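Tooling and Small Workshop Programme: Progress Report to the Brevska Fund

Period covered: start of the grant to the end of May

Where we are

We are at the halfway point and I am very pleased to say that the tap and die side of the programme is ahead of where we said it would be. The sharpening bench at Workisitz is running, the first batch of members has been through the threading course, and the Urquhart lathe you helped us buy has hardly stood still since it was levelled in. The indexing head is the one item that has slipped, and there is a section on that further down.

Threading course

We planned for 12 places and filled all of them. Most people arrived having broken at least one tap in a blind hole and wanting to know why. We spent the whole first session on tapping drill sizes, and on the difference between taper, second and plug taps, and I would happily have spent another on the same thing. By the third session everyone was cutting M6 and M8 in mild steel and backing off to clear the chip without being told. Aluminium took longer. We switched from general cutting oil to paraffin for the aluminium pieces and the finish improved straight away - you could see it in the thread crests with a cheap loupe.

Stainless is still giving us trouble. It work-hardens if people hesitate, and beginners do hesitate. We have moved it to the last session and bought a small number of spiral point taps in cobalt steel for it.

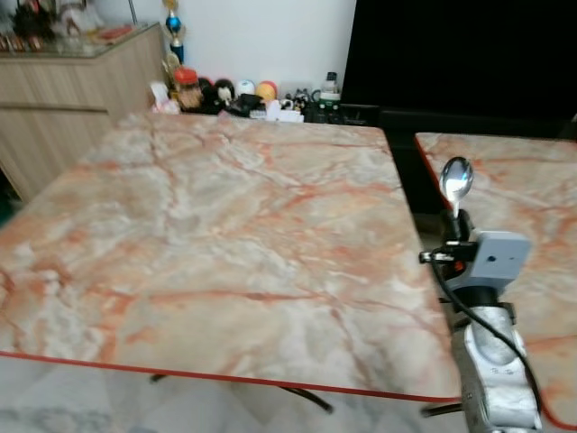 Our next job on the teaching side is the written handout, which has grown from two sides to nine and needs cutting back. It started as a tapping drill chart with notes and now has sections on die stocks, on setting a split die, and on how to start a thread square. Members asked for a page on edges and trims as well, as plenty of them want to fit strip to things at home, so there is now a paragraph on narrow edging of the sort you get in red round a marble-patterned table top, and on choosing a fine-toothed blade to cut it to length. The chart itself will be printed separately on card so that it can hang by the drill press.

Sharpening bench

This has been the real delight of the past few months. Before the grant we sent drills and end mills away and waited three weeks for them. Now we do twist drills in house up to 13 mm, and we have started on lathe tools. The Clonder grinder came with a coarse wheel that was no use to us for anything small, so we fitted a finer one and kept the original for roughing.

We set ourselves a target of 1000 drills resharpened by the end of the grant. We have already passed that, with more than 2000 through the bench, although I should say that a good part of the total came from three old drawers of mixed sizes given to us by a closing workshop. Point angle is checked against a gauge, lip length by eye and then by drilling a test hole. If the hole comes out oversize the drill goes back. Web thinning on the larger sizes is done by two of our more experienced members, and a third is learning. 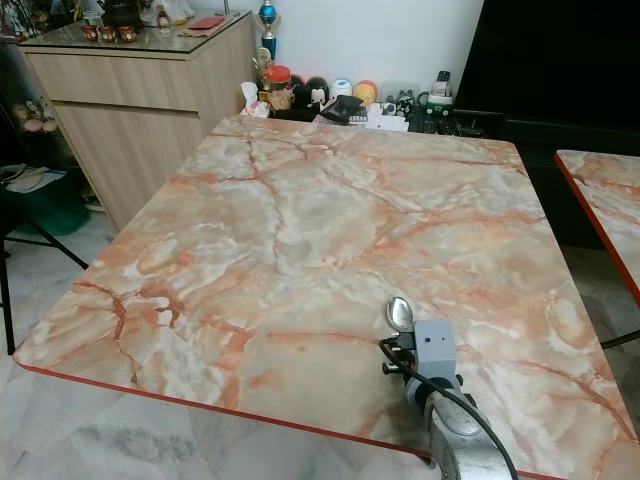
Spoon held over the marble-patterned table top.

Lathe and milling

The Urquhart lathe is used on most open evenings, from 6 pm until we lock up. It holds size well over short lengths. On longer work there was a slight taper, which we traced to the tailstock and have since adjusted out. We now run a short sign-off for each member before they use it alone, covering chuck key, guards, speeds and how to part off without a dig-in.

The indexing head has not arrived. The supplier changed the model and the new one did not fit our table slots, so we cancelled and reordered from another firm. The price is the same. We expect it in time for the gear-cutting evenings, and if it is late we will run those evenings on the rotary table.

Spending

Of the equipment budget, 3000 remains unspent. That covers the indexing head, a set of collets and a second bench vice. Consumables are running slightly over because of the cobalt taps, and we would like to move a small sum across from the travel line, which we have barely touched. Please let us know if you need a formal request for this.
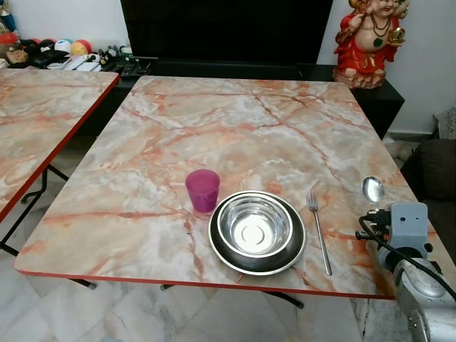
Plans for the second half

Two more threading courses, both with waiting lists already.
A reaming and boring evening, with everyone making one bush to a proper fit.
Tool-steel hardening and tempering, starting with centre punches and scribers.
The tapping drill chart on card, with spare copies for other workshops that ask.
A stocktake of the tap drawers, which badly need it!

We would be very glad to see someone from the Fund at one of the open evenings. The lathe is worth a visit on its own, and there is usually someone at the sharpening bench who will put a drill in your hand and show you how to roll it against the wheel.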